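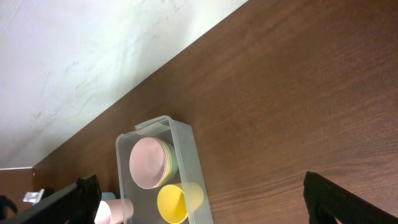
平行グリッパの指先比較および手首カメラの取付位置について

投稿者:shisaku_kanri
各位

当機関の試作評価室では、卓上アーム用の平行グリッパについて、指先部品の比較を進めております。対象は、Clenar製の標準指(平坦面)と、Lundside製の交換指(溝付き)の二種です。アーム本体は共通とし、制御器はHuttunenの旧型を継続使用しております。

課題は、積み重ねたパステルカラーのカップを透明な樹脂容器から取り出す、または容器へ戻すというものです。カップは横倒しの状態も含めます。試行は指の種類ごとに209回とし、把持の成否、容器との接触の有無、再試行の回数を記録しました。

現時点の所見を申し上げますと、標準指は容器の外にあるカップに対しては安定しておりますが、容器の壁に寄ったカップに対しては、指先が壁と縁の間に入らず、停止する例が目立ちます。交換指は滑りが少ない一方、重なったカップを一個だけ取るべき場面で、二個を同時に引き上げる傾向がございます。

つきましては、次の二点についてご意見を賜りたく存じます。

一 透明容器の縁を検出する際の、照明および露出の設定
二 手首カメラの取付角度の適否

なお、評価報告の提出期限は7月末日となっております。

投稿者:kakuhan_73
拝見いたしました。当方も透明容器で同様の評価を行った経験がございます。

第一点についてお答えします。露出は自動を避け、固定とすることをお勧めいたします。白い壁と濃い色の天板が同時に写る配置では、アームの姿勢が変わるたびに画面内の明暗の比率が変わります。自動露出ではこれに引きずられ、容器の縁の反射が白く飛んだり、逆に沈んだりいたします。当方では固定に改めたのち、縁の検出漏れが目に見えて減少しました。

照明は斜め上方から一灯とし、縁に細い反射が残る程度に調整しております。拡散板を用いて全体を均一にいたしますと、透明な縁の手掛かりがかえって失われます。

投稿者:sokutei_iin
kakuhan_73様のご意見のうち、照明の部分については異論がございます。

一灯照明で得られる縁の反射は、容器の置き方に強く依存します。容器が回転すれば反射の位置も変わり、角の丸い容器では途切れます。反射を手掛かりとした検出は、容器の向きを固定した試験では良好な数値を示しますが、向きを無作為にした試験では再現いたしません。当方としては、均一照明のもとで深度情報を併用する方式を推奨いたします。

また、試行の条件についてもお尋ねします。容器の向きは試行ごとに変更されましたでしょうか。これが固定のままであれば、指先の優劣を論じるには条件が不足していると考えます。

投稿者:kakuhan_73
ご指摘の趣旨は理解いたしますが、透明樹脂に対する深度情報は、当方の経験では信頼に足るものではございませんでした。容器の壁を透過して天板の深度が返る、あるいは欠測となる例が多く、併用した結果として判定が不安定になりました。深度方式を推奨される場合には、使用されたセンサの方式を併せてお示しいただきたく存じます。

投稿者:sokutei_iin
当方で使用したのはステレオ方式のもので、壁面を直接測るのではなく、容器内のカップの縁の高さを測っております。パステルカラーの不透明なカップであれば値は十分に得られます。容器の壁の位置は、別途登録した容器の寸法から推定します。説明が不足しており、失礼いたしました。

もっとも、この方式では容器の寸法が既知であることが前提となります。その点が制約であることは認めます。

投稿者:shisaku_kanri
両名のご意見に感謝申し上げます。

容器の向きに関するお尋ねについて回答いたします。容器の向きは20回ごとに変更しておりました。試行ごとの無作為化は行っておりません。ご指摘のとおり、この点は条件として不十分であると認識しております。追加試験において是正いたします。

また、容器に留め具状の突起があり、これが指先の進入経路に干渉する事例がございました。容器の向きと成否との間に相関が見られるのは、突起の位置によるものである可能性がございます。記録を再確認いたします。

投稿者:ude_hoshu
第二点、カメラの取付角度について申し上げます。

手首カメラは、両方の指の先端が常に画面の下部に写る角度とすることを原則とされるのがよろしいかと存じます。指先が写っていれば、対象と指との相対的な位置関係を画像のみから確認でき、手先座標の較正が多少ずれた場合にも異常に気付くことができます。

ただし、指を大きく開いた状態では、指そのものが手前の対象を隠します。とりわけ容器のすぐ外側に倒れたカップは、片側の指に遮られて一部しか見えないことがございます。このような場合、検出器は隠れたカップを欠落させるか、別の物体と判定いたします。当方では、接近の途中に一度、指を閉じた姿勢で撮影する工程を加え、欠落を補っております。工程の追加による所要時間の増加は、一試行につき4秒でした。

投稿者:podas_unyou
Podasholmの試験棟で同型の制御器を運用しております。ude_hoshu様の手順に賛同いたしますが、一点補足がございます。

Huttunenの旧型制御器では、指の開閉指令を連続して送った場合、開度の応答値が一周期前の値を返すことがございます。指を閉じて撮影し、直ちに開いて接近する手順を組みますと、実際には開き切っていない状態で下降を開始するおそれがあります。当棟では、この事象により容器の縁へ指先を接触させた例がございました。開度の読み取りを二度行い、値が一致したのちに下降させる処理を設けてください。

併せて、指先の選定について私見を述べます。溝付き指で二個を同時に引き上げるとのことですが、これは摩擦の問題というより、把持深さの設定の問題と考えられます。溝のある範囲が長い指では、先端から深く噛ませますと、二個目の縁にも掛かります。把持深さを5ミリ浅くした条件で、再度比較されることをお勧めいたします。

投稿者:sokutei_iin
podas_unyou様のご提案には慎重であるべきと考えます。把持深さを溝付き指のみ変更いたしますと、標準指との比較条件が揃いません。指ごとに最適な深さを求めたうえで、その最良値同士を比較するのであれば異存はございませんが、その場合は標準指についても同じ探索を行う必要がございます。

投稿者:podas_unyou
承知いたしました。両方の指について深さの探索を行うという前提であれば、当方の提案と矛盾いたしません。探索の刻みは揃えてください。

投稿者:shisaku_kanri
皆様のご助言を踏まえ、追加試験の条件を次のとおり定めます。

・容器の向きは試行ごとに無作為とする
・露出は固定とし、照明は一灯と均一の両条件で実施する
・把持深さは両方の指について同一の刻みで探索する
・接近前に指を閉じた姿勢での撮影を行い、開度を二度読み取ったのちに下降する
・重なったカップの一個取りは、他の取り出しと区別して集計する

深度情報の併用につきましては、現有の機材では対応が困難であるため、今回は対象外といたします。sokutei_iin様には、容器寸法の登録方法について別途ご教示いただけましたら幸いに存じます。

投稿者:sokutei_iin
登録方法については、別スレッドに手順書を掲載いたします。なお、照明の両条件を比較される際は、成否だけでなく縁の検出誤差も残されますようお願いいたします。成否のみでは、照明の影響と指先の影響を分離できません。

投稿者:kakuhan_73
同意いたします。誤差の記録には、容器の角の部分と直線の部分とを分けた欄を設けてください。当方の記録では、誤差の大半が角に集中しておりました。

お問い合わせは掲示板運営事務局まで | © 把持技術情報交換掲示板 | ページの先頭へ戻る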